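Cuaderno de taller, Ikus
5 oct 2026

Objetos pequeños en el dormitorio: ladrillos, vasos y papeles

Día buenísimo. Empiezo por ahí porque luego, al releer estas páginas en enero, solo me voy a encontrar medidas y quejas sobre la caja de materiales, y quiero que conste que hoy lo he pasado en grande.

La idea venía de la semana pasada: sacar el juego de clasificar y recoger de la mesa blanca, que ya nos la sabemos de memoria, y llevarlo a un dormitorio de verdad, con su cama hecha y su luz de ventana. En la mesa todo se ve. En una habitación las cosas pequeñas se esconden en los pliegues, se confunden con los estampados y ruedan hacia donde les da la gana. ¡Es otro mundo!

Los ladrillos

Saqué la bolsa de ladrillos de juguete de Stulier, la mezclada, sin separar por colores. Mi apuesta era que sobre tela estampada los claros iban a ser los peores de encontrar, y sigo pensándolo para los blancos y los rosas. Pero el verde lima es una maravilla. La colcha es rosa, con unas flores grandes tipo peonía en azul pálido y crema y hojas verde grisáceas, o sea que verde tiene, y aun así el ladrillo canta a distancia. Es un verde que no existe en ninguna planta y el ojo se va solo.

Lo otro que me gusta del ladrillo de ocho tetones (dos filas de cuatro, el clásico) es que tiene lados largos y rectos. Se coge bien, se orienta bien, sabes siempre dónde está la cara de arriba. Para empezar una sesión no se me ocurre pieza más agradecida. 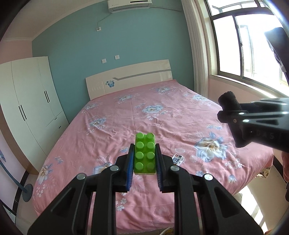
La cama como superficie

Notas sobre la cama, que me parecen lo más útil de hoy:

- La colcha, un poco arrugada, hace de terreno. No la estiréis. Las arrugas del centro son interesantes: una pieza plana dentro de un pliegue es mucho más difícil que en la parte lisa.
- El estampado despista más de lo que creía, sobre todo las florecitas blancas sueltas. Para la próxima, probar la misma bolsa con una colcha lisa y comparar.
- El cabecero blanco crema tiene brillo. Con la luz de la ventana hay que fijarse en los reflejos al elegir la hora. Por cierto, lleva pegada una mariposa azul pequeñita que me ha alegrado la mañana entera.
- La cama es doble y desde los pies no se llega al fondo con comodidad. Repartir las piezas en la mitad más cercana.

El vaso de papel

Segunda parte, y aquí es donde me emocioné. Necesitábamos un recipiente pequeño y tiré de los vasos de papel, esos que dicen THANK YOU en mayúsculas como hechas a mano, con una carita amarilla que parece que se está derritiendo. Me encantan. Las letras van por dentro, siguiendo la curva cerca del borde, así que se leen al mirar desde arriba.

El reto consiste en juntar materiales que no se parecen en nada. Papel de periódico arrugado al fondo (impreso en chino, con caracteres rojos y negros sobre un beige muy bonito), una bolita de papel de aluminio y una pieza cuadrada verde, pequeña, encima del papel. Por fuera, film transparente suelto, arrugado contra el vaso. Cuatro comportamientos distintos en un espacio en el que apenas cabe una mano: el papel arrugado cede, el aluminio se aplasta y guarda la forma que le des, la pieza es rígida y el film se pega a lo que pilla y además brilla por todas partes.

Lo del film merece párrafo propio. Es transparente y uno piensa que no molesta, pero los pliegues sobresalen a los dos lados de la boca del vaso y lo ensanchan a la vista. ¿Dónde acaba el vaso? Hay que mirarlo dos veces. Como ejercicio de percepción vale su peso en oro y cuesta casi nada.

También me gusta la cercanía entre la bolita y la pieza verde. Están prácticamente tocándose, y coger una sin mover la otra es un problema precioso.

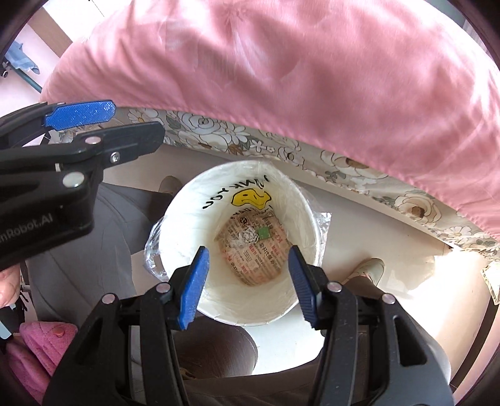 Pendiente

- Escribir a Clernholm para preguntar si siguen teniendo los vasos con la carita. Pedir 400 y no volver a pensar en ello.
- Apartar 22 ladrillos de la bolsa Stulier en una caja propia, con variedad de colores y tamaños, y rotularla «dormitorio». El verde lima entra seguro.
- Probar el mismo montaje del vaso sin film, para saber cuánto de la dificultad viene de ahí.
- Hacer bolitas de aluminio de 2 tamaños. Las muy pequeñas se pierden debajo del papel.
- Mirar si la caja con divisiones de Saxena cierra bien, que la nuestra se abre en cuanto la inclinas.
- Idea suelta: meter un ladrillo en el vaso en lugar de la pieza cuadrada. ¿Cabe tumbado? Medir antes de hablar.

Si alguien coge la bolsa de ladrillos antes que yo, que la deje en el estante de abajo, por favor, y que no los ordene por colores.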